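Homework at the Kitchen Table: Tips That Hold Up, and a Few That Don't

By the Hendombridge Household Page
Last updated: July 2020
426 shares | 9 comments

Every spring, when the state test scores come out, somebody prints a list of ways to turn your home into a classroom. I've tried plenty of them. Most cost money and few got any fractions done.
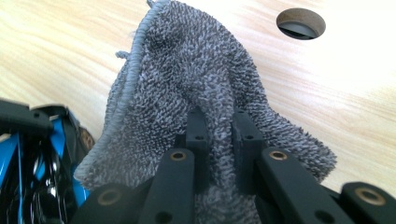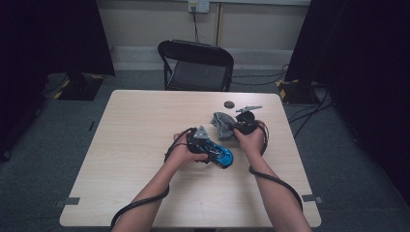 A gray cloth and a pale wood table.

1. Skip the homework station

The Bistero rolling cart has slots for everything and a price to match. Ours filled up with dried-out markers by March. A shoebox does the job. Put in pencils, a sharpener, an eraser and a ruler, and leave the glitter glue somewhere else.

2. Measuring cups teach some math

Halving a pancake recipe is decent practice with fractions. It won't replace a worksheet, whatever the blogs claim. Ask for the answer on paper before anyone touches the flour, or you'll end up doing the sum yourself.

3. Be careful with flash card sets

Skornora sells a box of 1000 cards. No fourth-grader I know needs that many. Cut up index cards and write only the facts your child keeps missing. Throw each one out once it's learned.

4. Pencil marks on the table

Try a damp cloth first, then a plain white eraser, rubbed lightly along the grain. I don't trust the toothpaste trick. It's gritty and can dull the finish.

5. Timers

A cheap kitchen timer is fine. Stop when it rings, even in the middle of a page, and write the teacher a note.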